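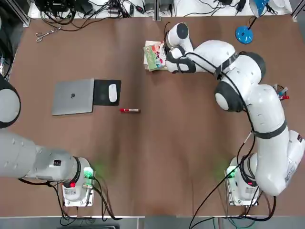
A tag match is a singles match with somebody missing, according to Ilídio Rocha, and if you forget about the missing one you've got four people having a mess. He told me that at eight in the morning over a fried egg, and I've pinched it for the top of this chapter as I've never managed to put it better myself.

Chapter 2
The Tag Match and How It Is Built

In Chapter 1 we spent a long time on two wrestlers and a bell. I kept it simple on purpose, and some of you will have found it slow going (sorry!). Now we add partners, and with partners come corners, ropes, a strip of cord to hold on to, a referee who has far too much to look at, and a crowd that can be made to want one thing very badly for ten minutes. I love tag wrestling. I'll try to be fair about the other kinds of match later in the book, but you may as well know where I stand.

By the time you reach the exercises you should be able to name the parts of a standard tag match, mark them on a running sheet, and say what each member of each team is meant to be doing at any moment, including the ones standing on the apron. You should also be able to watch a bad tag match and say where it went wrong. In my experience it's usually earlier than people think.

Some words you'll need

The legal wrestler is the one allowed to be in the ring. Everybody else in the match belongs on the apron, holding the tag rope, with both feet where the referee can see them. A tag is a touch between partners, hand to hand in most places, though I've worked on shows where a slap on the back counted and nobody in the seats minded a bit.

Shine is the opening stretch, when the fan favourites are on top and looking good. The cut-off is the moment it stops. After that comes the heat, the long part, in which the villains keep one favourite in their own corner and away from his or her partner. The person on the receiving end is said to be playing face in peril, a clumsy phrase, but it has stuck. The hot tag is what everyone has been waiting for. Then comes the comeback, and then the finish.

You'll see those stages broken up differently in other books. Some writers split the heat in two, with a false hope in the middle, and we'll do that ourselves in section 2.4. Don't worry about it for now.

A match to carry round with you

I learn better from one match than from ten rules, so I'm going to use the same match all the way through this chapter. It was the August main event at Stillport, put on by Flendness, with Baris and his partner as the favourites against the Goodall brothers. The hall holds up to 600 if they open the balcony, and they'd opened the balcony. It was warm in there, the tea urn had packed up, and the match before had run long, so the four of them walked out to a crowd that was already a bit worn out. Keep that in mind. A running sheet is written in a quiet room and then it meets people who want to go home.

What did the Goodalls do about it? Very little, to begin with. The elder one got in, walked to the middle, heard a single boo from near the door, and got straight back out to complain to the referee. He did that again. The second time the whole left side of the hall was on at him, and there hadn't been a hold yet! I was sitting by the timekeeper with the sheet on my knee, and the sheet said "lock-up, arm drag, arm drag", and we were a good way past where the arm drags should have been. I remember feeling quite cross about it. I was wrong, of course, and we'll come back to why when we get to pacing.

The shine, when it came, was short. Baris took one brother over by the arm, then the other, and then tagged out so that his partner could do much the same thing faster. Quick tags in the shine matter more than they seem to. They show the crowd that these two like each other and that getting from the ring to the corner is easy, it's only a couple of steps. Later on those couple of steps are going to be the hardest journey in the building, and it helps a great deal if people have seen how short they are.

Then the cut-off. Baris's partner hit the ropes on the Goodall side, and the brother on the apron pulled the top one down. Over he went. The referee was looking at Baris, who had stepped in to object, and a fair bit of this chapter is about that step. Should he have gone in? As a person who cares about his friend, yes. As a member of a tag team, he has just taken the referee's eyes off the villains and handed them the match. A favourite who makes things worse by caring is a lovely thing to have on the apron, provided it's done once or twice and not every thirty seconds, or he starts to look daft.

What the one on the apron is for

New students nearly always treat the apron as a rest. I did too. I used to stand there getting my breath back and looking at my boots, until a trainer of mine turned a chair round and made me watch a tape of myself doing it, with the sound off.

The partner on the apron is the crowd's stand-in. If he reaches, they lean. If he stamps, they stamp. When Baris stretched out along the top rope at Stillport, you could see people in the front row with their own arms half out in front of them, and I don't believe they knew they were doing it. So your first job up there is to watch the match as though you'd paid for it. Your second is to stay put, since a hot tag only works if the corner is still where the audience left it.

Before you read on

Find any standard tag match, from any country and any decade, and watch it twice. The first time, just enjoy it. The second time, ignore the legal wrestlers completely and keep your eyes on the two on the apron. Write down each time one of them changes what the crowd is doing. Bring your notes to the next session, in whatever state they're in, and please don't tidy them up for my sake.

2.1 The shine

Let's start at the bell. Both teams are in their corners, and somebody has to decide who goes first. It sounds like a small choice. The Goodalls argued over it for nearly a minute, and they had the hall booing before either of them had let go of the tag rope.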